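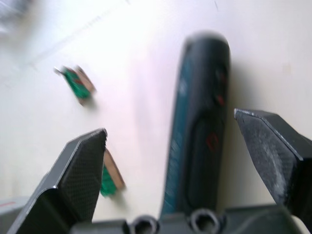

# Leave the worn pads on

Most advice about home-built grippers comes down to replacing things. If the finger pads look scuffed, print new ones. I think this is wrong for small shops, and I have been arguing it with Unai Palacios since November.

The right finger on our build has lighter gray patches near the middle of its textured pad. Unai wants both fingers swapped before we do any more pick tests. His case is that a mark on the pad means the grip has changed, so older runs can't be compared with newer ones.

He has a point about comparison. But the arm is going on a bench at Wivholm, our shared workshop, where people will hand it screwdrivers, remotes, offcuts and whatever else is in the drawer. A gripper that only works with fresh pads is no use there. I would like to know how it does with the pads it will have most of the time – used ones.

We have 661 logged picks on this set. Swap the fingers now and that log stops just when it starts to tell us something. Petro Yatsenko, who wrote the logging script, suggested we keep going to 2752 and look at the drops by pad age. That seems right to me.

There is also the matter of time. Each swap means setting the closing width again and redoing the zero, and that takes up most of a Saturday morning. I would put those hours into the wrist mount, which still needs a better cable clip.

Unai has printed the spare pair anyway. They are in the drawer under the vise.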